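Tuesday, September 8, 2020
Ruren cell, table 2

Wrist stopped on a force fault again this morning, run 31 of 40. Same message as last week: contact limit exceeded on approach, arm holds, gripper stays closed. Cleared it from the pendant, jogged up 4 mm and it released without complaint. No damage to the fingers that I can find.

Checked so far:
- Force sensor zeroed with the gripper hanging free. Fine.
- Skurnon controller log has the spike at almost the same height as last time, so I don't think it is noise.
- Table height in the config is still the figure we measured in February, before the cloth went on. Nobody updated it. My fault as much as anyone's.

The cloth has ripples in it as well, mostly in the middle and further back. If the descent ends on a fold we lose what little clearance we had. The depth estimate also takes the grid lines as straight, and they aren't.
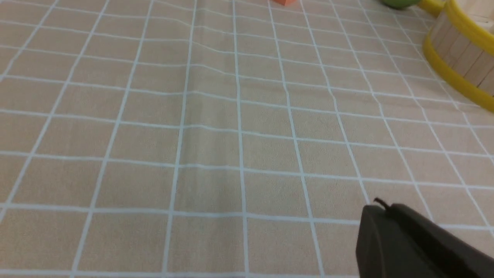
Wrist camera, gripper low over the cloth, slatted tub at upper right.

To do: remeasure with the cloth on, iron it or tape it down, raise the stop height until that is done. Speed limit stays on and hands stay off the table while the arm is enabled - the hold after a fault is not a safe stop. Have asked Gerstead whether the 2000 series firmware changes the contact threshold. No reply yet.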